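Smart plugs, six months on

I put off buying smart plugs for years, mostly on the grounds that I already own a finger. Then the power bill arrived in July and my brother-in-law Odair Arruda told me his had dropped by a fair bit once he'd put Himby plugs on everything. I asked to see the bills. He couldn't find them.

Anyway, I bought four. The box promised "whole-of-home savings", and the fine print underneath said savings depend on behaviour, so basically they depend on me.

Setup meant an app, an account, a second app for the firmware and a request for my location. Why a plug wants to know where I am when it is stuck in my own wall I couldn't tell you. The privacy policy is 52 screens long on my phone. I got to screen nine. 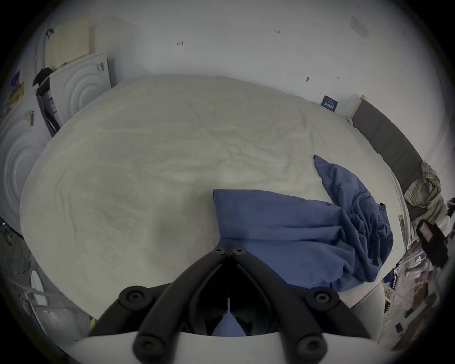 The energy monitoring was the bit I wanted. According to the app, my TV and its bits and pieces used 84 cents' worth of standby power in a month. The modem used more, but I can't switch that off overnight or the plugs lose their schedules and sulk until I open the app again. The plugs draw a little power themselves too, and the app leaves that out of its tidy green graph.

I will give it this much: the heater timer works. It has come on when I asked it to every morning bar two, and one of those was a blackout. 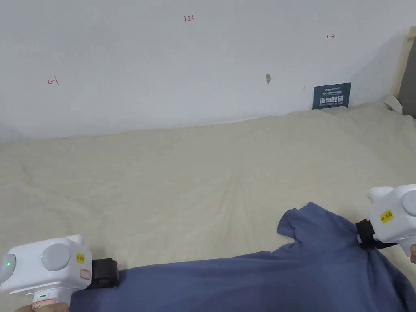

Both ends held, bedsheet underneath.

Then came the update. Version 281 moved the usage history behind something called Himby Plus. My old figures were still in there, greyed out, with a little padlock next to them. I wrote to support and got a cheerful reply thanking me for my feedback. Cledwyn Gronow left a comment on my last post saying Nundeo did the same thing to its customers, so I won't be swapping brands in a hurry.

Three of the plugs are now in the drawer with the old chargers. The fourth is still on the heater. If you're after the same result, the hardware shop sells a mechanical timer with a dial on the front, and it has never asked me for a password.

7 comments | Share this post

We use cookies to improve your experience. Accept | Manage settings

© January 2021 | Contact | Back to top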